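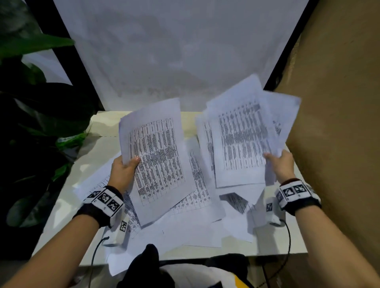 Maya Awwad wrote under my last post that I should stop teaching the arm with a joystick and simply do the work myself, with my own hands, and let the machine learn from that. She added that the joystick makes everybody move like a person wearing ski gloves. I was a little offended for one evening, and then I put the joystick in the drawer.

So this is the new direction of the paper sorter. For readers who came only now: I want an arm on a table that takes a messy heap of printed pages and makes from it a tidy stack, all facing the same way. The arm is a secondhand Tallel which I bought from a closed workshop in Skodberg. It is slow and it makes a noise like a coffee grinder, but the joints are good and I have the full documentation.

The wristbands carry printed square markers, and the camera sits at the height of my head. From the markers the software calculates where each wrist is and how it is turned. The small modules with the cables give the faster movement, which the camera alone would smear. I had to learn that the cable needs a generous loop. With a short cable I was holding my elbow stiff without noticing, and of course the arm would then learn a stiff elbow from me.

Paper is a difficult material, more difficult than I expected when I chose it. A box stays a box when you lift it. A page bends, hides the page under it, and sometimes takes this other page along by a corner. When I gather pages I do many small things I was never aware of: I push a little with the thumb, I let the edge slide, I shake the bunch so it becomes even. The shaking is the worst part for the tracking. At the first attempts the position of the wrist jumped by 4 cm in the middle of a shake, and the recording was useless.

Saranya Achari helped me find the reason by e-mail. My markers were printed on shiny paper, and the lamp made a white spot on them in certain angles. I printed them again on matte paper and moved the lamp higher. The jumps are now rare, although they have not disappeared. She also advised to make the exposure shorter, and I did it in two steps, because the picture becomes dark quickly and I have only the one good lamp.

At the moment I have 2732 short recordings on the disk. It sounds like a lot, but many are only two or three seconds of one grasp. I have not yet looked through all of them, and I am sure that I will throw out around a quarter. I do the checking in the evening, with tea, and I mark the bad ones by hand. I tried to let a script decide, but it also removed the recordings where I corrected a mistake, and I want to keep exactly these.

The gripper is still an open question. It has two fingers with a rubber surface from Kaimal, and on a single page they are excellent. On a thicker bunch they hold the outer pages and the inner ones slide away. I am thinking about one wider finger below and a narrow one on top - a bit like the thumb and the flat hand. If somebody has built such a thing, please write to me, also if it failed.

Next I want to train on the single-page grasps only and leave the bunches for later. I still have to order the new finger plate and find a better clamp for the base, which moves on the bench when the arm stretches fully.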